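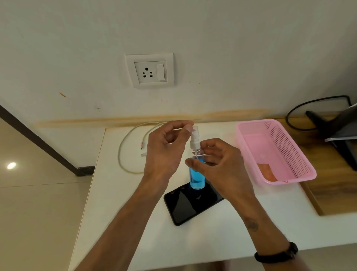

How often should the demonstration table be inspected?
Before the first recording of a session, and again whenever the task or the person doing it changes.

Table check, hand demonstrations and remote sessions
Flallik, small household tasks
Checked 24/09/2020, comments mine unless there's a V. Moodley after them

I've written this one up longer than usual (sorry, Vusumuzi!) as it's the phone cleaning task and we'll be handing the list to new demonstrators in October. The demos are bare-handed ones: you do the task yourself at the table with the head camera on, and the arm gets its go later. Part C only applies once you're driving the arm from the Manness controller.

PART A. Table and surroundings

A1. Table doesn't rock when you lean on it. OK.
Leaned on it with both forearms, as you end up doing when you're holding a phone flat. Solid.

A2. Wall behind the table, outlet and switch. OK, with a comment.
There's a socket right above the work area and we've got a spray in this task. Never aim the nozzle at the wall. I spray onto the cloth, a good way from the outlet, and I'd like everyone to do the same even though spraying straight at the screen looks more dramatic. The wall itself is stained just above the tabletop. I've put it down as cosmetic, but somebody who knows about damp should have a look before we book another long block.

A3. Charger unplugged. OK.
The charger and cable stay at the back as clutter for the robot to see past, and that's all they're for. Nothing on the table gets power while there's liquid out.

A4. Cable coiled, no loops over the front edge. OK.
If your wrist can catch it, push it back further. Don't bother making it look neat.

A5. Floor at the table. OK.
Tiles, so wipe up any drips straight away. A drip you can't see is still a slippery one.

A6. Footwear. NOT OK for Part C.
Bare feet are allowed for hand demos under our rules, but for anything with the arm powered up it's closed shoes, every time, including if you're only popping in to move the basket.

A7. Wristbands, bracelets, rings. Comment only.
A snug band is fine for hand demos. Anything that dangles comes off before Part C. I'm also told by the Zeleke people, who do our labelling, that they'd prefer the same wrist kit all the way through a batch, so decide at the start and stick with it.

PART B. The task

B1. Phone switched off, no cracks in the glass. OK.
Run a fingernail round the edge first. I once got a splinter of screen in my thumb on a different job and I've been fussy ever since.

B2. Spray bottle labelled with its contents. FIX.
Ours was refilled from the big container and there's nothing on it to tell you what it is. I know what it is, you might not. Label to go on the back or the base, where it won't change how the bottle looks in the recordings.

B3. Nozzle tight, turned to the off position between takes. OK.
Use two hands for this, one steadying the bottle and one on the nozzle.

B4. Cloth. OK.
One cloth per session, then into the wash. Hold the phone down with your free hand near one end and wipe away from it with the other, slow enough that someone could copy you. Slow is the hard bit! I sped up without noticing by my tenth go and had to throw a handful out.
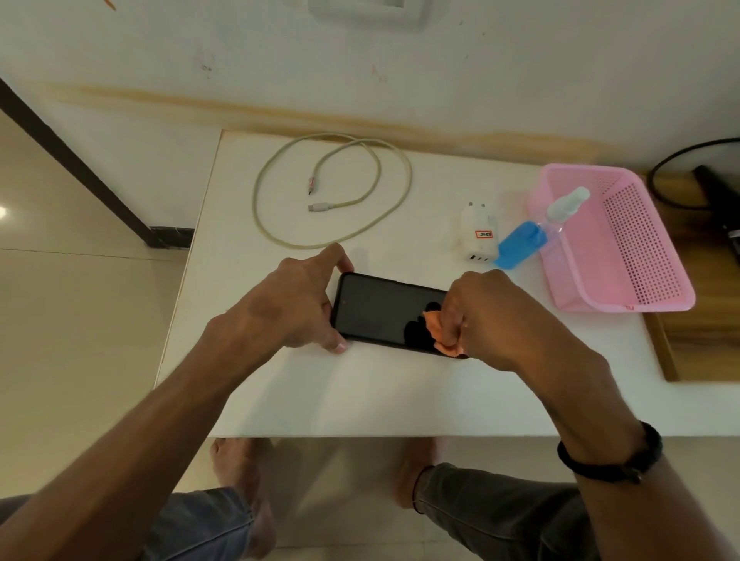 B5. Breaks. OK, just.
Our limit is 400 takes per person for this task before you swap with someone, and it's 2,000 for the whole batch. I stopped well short on my turn, with a sore neck from looking down, so please treat the limit as a limit and have a stretch long before you reach it.

PART C. Remote control (arm powered)

C1. Stop button within reach of the operator AND the second person. OK.
V. Moodley: pressed both, arm stopped both times.

C2. Hands off the table before the operator takes over. OK.
Say "clear" out loud. Nodding doesn't count, the operator's looking at a screen.

C3. Grip force set to the low setting. FIX.
It was still set for the Elley crates. That would have made a mess of a phone. Changed now, but the setting needs to go on the start-up sheet.

C4. Spray bottle empty for the first remote runs. OK.
Water after that, and the proper cleaner only when Vusumuzi signs for it.

Still open: B2 label, C3 start-up sheet, someone to look at the wall. A6 I'll check again when the arm is next switched on. If you spot anything I've missed, write it under the item it belongs to and put your name on it.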